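The Return of the Shared Kitchen

In the older districts of Ilitz, apartments were built with kitchens barely wide enough for one cook. For decades the arrangement was treated as a defect to be corrected, and renovation programs set aside money for knocking down walls. The current approach is different. Residents of several buildings have kept their small kitchens as they are and added a larger one on the ground floor, open to every household on the stairwell.

The idea is an old one. Communal laundries and bakehouses were common in the region well into the last century, and many of the ground floor rooms now being fitted with stoves once held washing coppers. The building on Stolter Street, among the first to convert, still has the original drain running down the center of the floor. Its kitchen opened in January, after a long dispute over ventilation, and is in use on most evenings from 5 p.m. onward.

The conversion was carried out under a city scheme that covers plumbing, wiring and fire protection. Furniture and equipment are left to the residents, and the results vary a great deal from one address to the next. On Stolter Street the households pooled what they already owned. Cupboards that had been overfull upstairs were emptied, duplicates were given away, and the large pots that most families use only at holidays now hang where anyone can take them down.

Questions of cost were settled early. Each household pays a flat monthly share, and gas and electricity are metered separately from the rest of the building. Questions of conduct took longer. The first set of house rules ran to 10 pages and was widely ignored. The present version fits on one sheet and deals mainly with knives, drains and the hour at which the extractor fan must be switched off.

Leka, a housing association with 2221 apartments in the city, has followed the conversions closely and has opened three shared kitchens of its own. Its annual report notes that the rooms are used most heavily by two groups: retired residents, who cook in the late morning, and parents with young children, who arrive after school. The association had expected students to be the main users. They come chiefly on weekends, and chiefly to bake.

The presence of children has shaped the rooms more than any design plan. Lower counters have been added at two addresses, and a corner for play is now a standard part of the drawings prepared by Clakero, the architecture office that advises the association. The firm recommends that play tables be placed within sight of the stove and well outside the path between stove and sink. It also recommends pale, wipeable surfaces, on the grounds that residents are more likely to keep them clean.

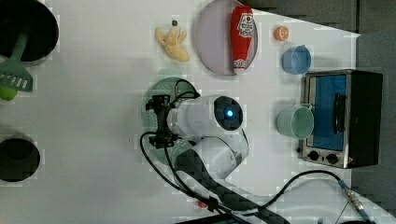

Kitchen toys and cookware on a white tabletop, with a pale green colander among them.

Storage remains the most frequent complaint. Dry goods may be kept in the shared rooms only in sealed containers, and refrigerated food must be taken upstairs at the end of the evening. Residents on the upper floors regard the second rule as unfair, particularly in buildings without an elevator. Leka has agreed to review it once the kitchens have been through a full summer.

The city, for its part, is considering whether to extend the scheme to the postwar estates north of the river. Ground floors there are largely given over to bicycle storage, and any conversion would require a vote of the tenants. Surveys of the first buildings are due to be completed before the heating season begins.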